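Briddale lifters bring home six medals from state meet

Six lifters from the Huva Barbell Club in Briddale won medals at the state masters powerlifting meet in May, the club's best showing since it started sending a team.

Titilayo Igwe, 52, took first in her weight class with a squat, bench press and deadlift total that was a personal best. Her last deadlift of the day was 339 pounds.

"I had missed that weight twice in training," Igwe said. "My coach told me to keep my hips down and quit looking at the clock."

Igwe teaches middle school science and took up lifting after a knee operation. She trains four mornings a week at 5 a.m., before the school day begins.

Garba Jibrin finished second in the men's 60 to 64 group. He had the lead after the bench press but passed on his third deadlift because of a sore back. Faraji Mbwambo placed third in the same group, in his first meet.

The other medals went to Huva lifters in the bench-only contest, which drew more than 80 entries from across the state.

Coach Damián Trujillo said the team changed its schedule over the winter, cutting heavy squat sessions from three a week to two. Older lifters need the extra rest, he said, and several had been coming to meets already worn down.

"They didn't like it at first," Trujillo said. "They wanted to be under the bar every day."

The club works out in the former Besano tile showroom on the east side of town. It has four platforms and is open to members from 5 a.m. to 9 p.m. Trujillo plans to add a fifth platform before fall so the evening group does not have to wait for a turn.

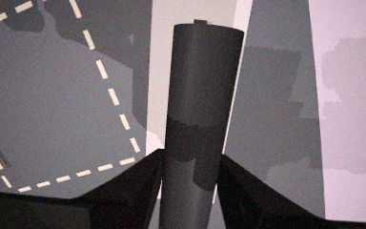
Beginner class starts next month

The club will offer a six-week class for adults who have never lifted. Bukola Okafor, who competed at the state meet two years ago, will teach it in the evenings at 6:30. Space is limited, and people can sign up at the front desk. Participants should wear flat shoes and bring a water bottle.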